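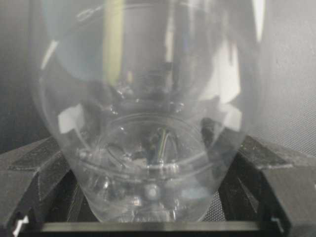

Irwood pregunta si los votos de los lectores en la encuesta de mejor disco nuevo se pueden cambiar una vez enviados. Voté a Jokametti a las tres de la mañana, con la conciencia floja, y luego escuché entero el de Etance. Quisiera rectificar antes de que cierren en julio.

3 comentarios · 20 compartidos

Chamoun
No se puede. El formulario guarda el primer voto por correo y los demás los tira. El año pasado entraron 2,911 votos y 83 quedaron anulados por repetidos, entre ellos el mío. Escribe a la redacción desde la misma dirección, pon "cambio de voto" en el asunto y reza lo que sepas.

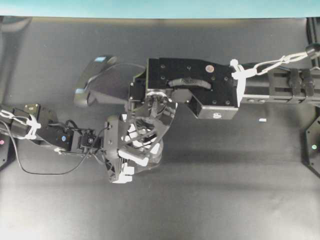

Dos brazos sobre la mesa gris.

vinilo_rayado
Jokametti es mejor. Déjalo así.

la_cara_b
A mí me lo cambiaron por correo, tardaron lo suyo y me llamaron "estimado artista". Ojo con la lista larga: son 100 discos y Etance sale dos veces, una con el título mal escrito. Si votas en la mala, no suma.

A 20 personas les ha sido útil esta respuesta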